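Search stories and authors Enter keywords Go

The Second Finger

By Tuesday there were two quotes on Kamol Luangrath's desk and he trusted neither of them.

The one from Kodikara said 1,090 a unit. It was a single page, and under "Includes" someone had typed the word "standard." The one from Trenetberg said 1,957 and ran to nine pages, four of which were about the company's values. Both were for the same kind of thing: a pair of fingers on a handle, with a camera over them, that a person carried around and used to pick things up. The recordings would teach an arm. The arm was next year's money, and Callwood had not said yes to next year.

This year's money was 4,000. It had been written on a whiteboard in August and circled, and since then people had been speaking of it as if it were a sum you could live on.

"So we get two of the good ones," the director said on the phone. She was at the Ultisstead office, where they had carpets. "Two times 1,957. That leaves change."

"It leaves 86."

"That's change."

"It leaves 86 for spare fingers, shipping, a case and whatever the software costs when the trial runs out."

"Does it run out?"

"Page seven," Kamol said.

She told him to go and see the thing work, and then tell her what to buy. He had bought forklifts for Callwood, and a labeling machine that ate labels, and once, against his written advice, a floor scrubber that could find its own way home. It found its way to the loading dock. He had kept the written advice.

The Trenetberg man did his demonstrations upstairs, in a lounge with a long bookcase full of plants and lights along the shelves. Kamol looked at the lights and wondered which line of the quote they came under. He was offered coffee and took it, since he was probably paying for that too.

"We like a natural setting," the man said. "Homes, offices. Your robot has to live in the real world."

"Ours has to live in a returns warehouse."

"Same principle."

Kamol wrote down "same principle" and put a question mark after it. Then he asked to see the tool pick something up, and the man said of course, pick anything, and Kamol said the water bottle. 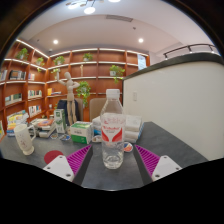 "Why that one?" the man asked.

"We get a lot of them back. People return a backpack and leave the bottle in it."

That was true, as it happened, though Kamol had chosen it for another reason. He had read that clear plastic was hard for cameras. He had read it in a trade magazine whose back cover was an advertisement for cameras, so he gave it half weight, but half was enough for a question.

"Does it see that all right? It's mostly see-through."

"The camera sees what you see."

"I'm asking what the arm sees. Later."

"That depends on how much data you collect," the man said, with real pleasure, like somebody who has been handed the next slide. "The more you show it, the better it gets."

"How much more?"

"Every customer is different."

Kamol wrote that down as well. He had heard it about forklifts.

"And who does the showing? Whose hours?"

"Anybody's! That's the beauty of it. Your own people, ten minutes' training."

His own people were eleven on days and six on nights, and the night six were already doing the work of eight. He pictured himself explaining to them that they were going to pick up bottles for the benefit of an arm that had not been approved. He pictured what they would say. Most of it he could have said for them.

He asked about the fingers next. They were ribbed and a loud pinkish purple, and he wanted to know what they were made of, how long they lasted and what a new pair cost. The man knew the first answer and was warm about the second. For the third he would have to get back to him.

"Ballpark," Kamol said.

"I'd hate to give you a wrong number."

"I'd write down that it was a wrong number."

The man laughed. Kamol waited with his pen on the page until the laugh was over, and no number came out behind it.

"Try it yourself," the man said, and gave him the handle.

It was heavier than he had wanted it to be. He thought about a whole shift of it, and about the wrist brace he had signed for in the spring. He squeezed, and the fingers came in, and he felt the bottle through the handle in a way he had not expected, a small soft push back. For a second he was seven years old with a claw machine and a pocket full of coins. He disliked how much he enjoyed it. The scrubber had been fun too.

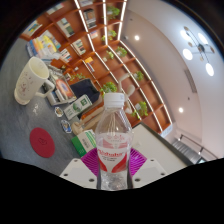
The bottle between the fingers, upstairs at Trenetberg.

"You're a natural," the man said.

Kamol put the bottle down and asked for the bathroom, and stood in the hallway and called Kodikara. He got a woman who was eating lunch. He asked her what "standard" meant.

"Handle, fingers, mount," she said. "Camera's extra."

"How much extra?"

She named a figure. He added it to 1,090 on the back of the Trenetberg quote, under the values, and then added it again to be sure. The gap between the two was now the price of a decent dinner.

"And spare fingers?"

"They come in fours. They wear out, you know. I'd get two sets." She chewed. "Did they not tell you they wear out?"

He went back in. The man had set a mug next to the bottle and was ready to go on to handles.

"If I took one," Kamol said. "One, on loan, for a month. In my building, on nights."

"We don't generally do loans."

"I know. It's on page eight."

The man turned the mug a little on the table. He said he could make a call. Kamol said he would have some more of the coffee, then, and sat down with his notes to wait.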